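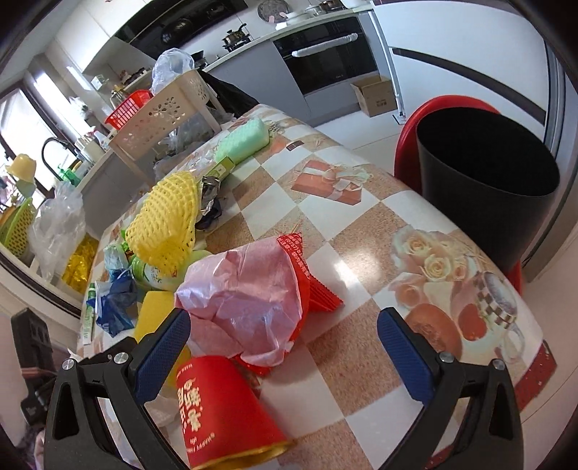 Gallery Attendant and Visitor Host (casual and part-time)

Selero Gallery is hiring gallery attendants for its winter exhibition, a survey of the printmaker and textile artist Iida Lappalainen. The exhibition opens in August and fills both floors of the building, with 103 works on paper and cloth, four large wall hangings and a room of sketchbooks shown under glass.

We have positions for casual attendants and 2 part-time visitor hosts. Applicants may put themselves forward for one role or both.

About the gallery

Selero is a public gallery with free general entry and a ticketed exhibition program. We are a small team. Attendants work alongside the curators, the installation crew and the education staff, and you will get to know all of them fairly quickly.

Most of our visitors come from the local area, with more school groups and coach tours during a major exhibition. On a busy day we expect up to 700 people through the doors. No more than 200 can be in the building at one time, and attendants manage the queue when we reach that number.

What gallery attendants do

Open and close exhibition rooms, including lights, blinds and the daily condition check
Watch over works on display and ask visitors to keep a safe distance from them
Answer questions about the exhibition, the building and the facilities
Scan tickets and keep count at the entrance
Help visitors with prams, wheelchairs and mobility aids, including use of the lift
Report damage, spills, faults and incidents to the floor supervisor
Assist with evacuation if the alarm sounds

Attendants rotate between rooms every 45 minutes. You will be on your feet for much of the shift. Stools are available in every room and we are happy to arrange seated positions for staff who need them.

What visitor hosts do

Hosts do some attendant shifts and also lead short floor talks, welcome booked groups and run the hands-on table in the Juler Room, where visitors can try simple block printing. You don't need to be a printmaker. The education team will teach you the process and supply a written outline for each talk, which you can adapt once you are comfortable with the material.

Who we are looking for

You should be comfortable speaking to strangers and able to be polite and firm at the same time. Experience in customer service, hospitality, teaching, libraries or security is useful. An art history or visual arts background is welcome but isn't required for either role.

You must have:

The right to work in Australia
A current Working with Children Check, or willingness to get one before starting
Availability for at least one weekend shift a fortnight
Availability for both paid training sessions before the opening

A first aid certificate is an advantage – if yours has lapsed, we will pay for the refresher. We would particularly like to hear from people who speak a second language. Please mention it in your application, along with how confident you are using it with visitors.

Hours and pay

Day shifts run from 9.30 am to 5.30 pm, with an unpaid lunch break and a paid break in the morning and afternoon. There is also one late opening each week, when the evening shift finishes at 9 pm. Rosters are published a fortnight ahead and swaps are allowed with the supervisor's approval.

Casual attendants are paid an hourly rate with casual loading. Visitor hosts are on a fixed-term part-time contract for the length of the exhibition, with paid leave on a pro rata basis. Penalty rates apply on weekends and public holidays. Full pay details are in the position description, available from the front desk or by email on request.

We supply a shirt and a name badge. You will need your own dark trousers or skirt and closed shoes. Staff lockers and a kitchen are on the lower level. There is no staff parking, but the Podberg Street tram stops outside and there are bike racks in the rear laneway.

How to apply

Send us a résumé of no more than two pages and a short covering letter. In the letter, please tell us which role you are applying for, the days you can work and why the job interests you. Include the names of two referees, at least one of whom has supervised your work. We will let you know before we contact them.

Applications can be emailed to the front-of-house team or left in an envelope at the desk, marked for the attention of F. Yang, Visitor Services. Late applications will be kept on file for the next exhibition.

Interviews are held at the gallery and take half an hour. They include a walk through the permanent collection rooms with one of our current attendants – wear comfortable shoes. If you need adjustments for the interview, such as an Auslan interpreter or questions in advance, tell us when you apply and we will arrange them.

Aboriginal and Torres Strait Islander people, people with disability and people returning to work after a long break are encouraged to apply.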